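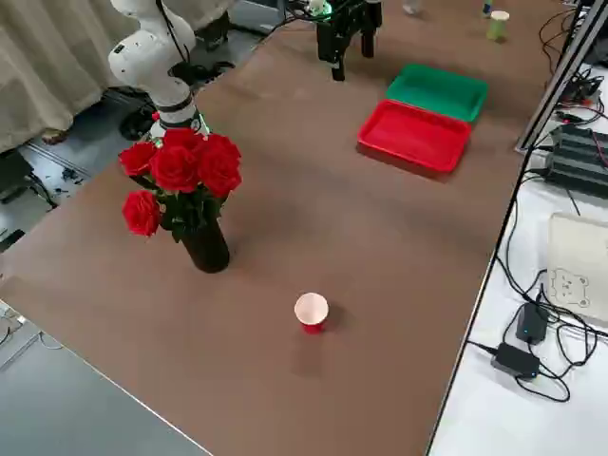 What does the amendment on the bus grant ask of the council? It asks that the leader bring any change to the Perkstead bus grant back to a full meeting before signing it.

Diary, May. The group met at nine to settle its position on the amendment. Washington Sampaio has tabled it in his own name, with two seconders, and declined to accept the softer wording offered by the leader's office. The group will have a free vote. I have informed the whips that I intend to support him.

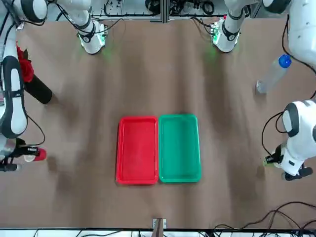
The difficulty remains the contract with Zuretau. Under its present terms the leader may agree a revised timetable without reference to members, and the Hayat estate lost its evening service in that manner. The clerk advises that the amendment is in order. The monitoring officer has asked for further time to consider the second clause.

At the afternoon session the petition from Hayat residents was received. It carries 367 names. The chair allowed 20 minutes for debate, of which the leader used almost all.
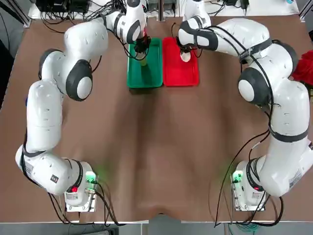

Council diary, May: afternoon session

I spoke briefly. Members were elected to decide how the grant is spent, and a report after the event does not meet that duty. The leader replied that delay would put the contract at risk. No figures were supplied in support of this, and I have requested them in writing.

The vote was deferred to the next full meeting. 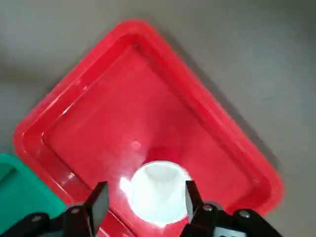 Matters to follow up

Written reply from the leader on the cost of delay.
Revised second clause, to be agreed with Councillor Sampaio.
Letter to the Skullico ward branch, which has asked for a speaker.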